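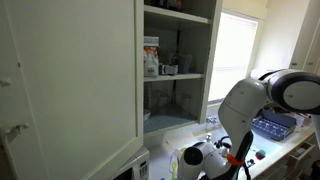
FOR IMMEDIATE RELEASE
Jan 6, 2018

Vivcombe Sets Equipment Plan for Home-Kitchen Robot Arms, Opens Bidding to Suppliers

Vivcombe today put out its equipment plan for the coming budget year. Main item: robot arms for ordinary household kitchens, the kind with cabinets over the counter, a sink under the window and a microwave shoved in wherever it fits. The plan covers 11 arms, the grippers to go with them, mounting, spare parts, and operator training. Quotes are open now.

The arms will go into kitchens at Vivcombe's supported-living apartments, where staff want help with putting away dishes, clearing the counter and reaching upper shelves. Purchase is in two lots. First lot is small on purpose, second lot gets ordered only after the first has been through a full review in July.

"We've bought equipment the wrong way before," said Remo Morelli, head of purchasing. "Somebody sees a demo on a clean bench, everyone gets excited, we sign. Then it shows up and the cabinet door opens into it. So this time the kitchen comes first and the catalog second."

What's in the budget

Arms and grippers take up 58 percent of the total. The rest is mounting and electrical work, spares, service, training and a reserve. Last time around the reserve was zero and it hurt, so it has it's own line now and can't be moved without sign-off.

Spares are being bought up front. Gripper pads, straps, cables, covers. Cables get special attention. Any cable run on the outside of an arm has to be replacable on site, by our own staff, with hand tools. Suppliers who need the arm shipped back for a cable swap should say so in the quote, and should expect to lose points for it.

Service contracts are priced seperately from hardware. No bundles. Vivcombe will compare hardware to hardware and service to service, and may well buy the two from different places.

Why regular kitchens

The planning group, called Karine internally, measured 121 kitchens across Vivcombe properties before writing a word of the spec. Counter depth, shelf height, door swing, distance from sink to nearest outlet. Doors turned out to be the big one. A cabinet door left all the way open takes a lot of room away from an arm working over the sink, and people leave doors open all day long. Bids must show working reach with doors open and with doors shut. One number for both won't be accepted.

Objects matter too. Bags folded over at the top, mugs pushed to the back of the shelf, containers lying on their sides, bowls tucked in behind the cabinet frame. Suppliers should plan on light straight from a window as well, blinds or no blinds. A system that only works under even overhead light is not a fit.

No remodeling money is in the plan. Counters, sinks and cabinets stay as they are. If a product needs a wall moved, please don't bid it.

How the bidding works

Two supplier groups have been told about the plan so far, Grecu and Cluria. Neither has an inside track and the bidding is open to anyone who meets the spec. Quotes should include:

Unit price, and price for the full lot
Delivery time from order
Mounting needs, including what has to be drilled or bolted
Power draw and outlet type
Spare parts list with prices held for the budget year
Training hours per operator, and who does the training
What happens to support if the model is discontinued

Quotes stay open for 60 days from the date on this release. Questions in writing only please, answers go out to all bidders at the same time. Phone calls about price will not be returned.

Short-listed suppliers will be asked to set up one arm in a Vivcombe kitchen, on the counter as found. Setup time counts toward the score. So does cleanup. Travel is at the suppliers cost.

"I'd like boring," Morelli said. "Boring delivery, boring invoices, parts on the shelf when we need them. If we get the July review and all I have to talk about is how the dishes got put away, great, I'll order the second lot that week."

Payment terms are split: part on order, part on delivery, last part after acceptance at the site. Leasing offers will be looked at but must show total cost over the full term, fees included.

About Vivcombe

Vivcombe runs supported-living apartments and shared houses, and buys and maintains its own household equipment.

Contact: Remo Morelli, Purchasing, Vivcombe. Spec sheet and bid forms on request, please put Karine in the subject line.

###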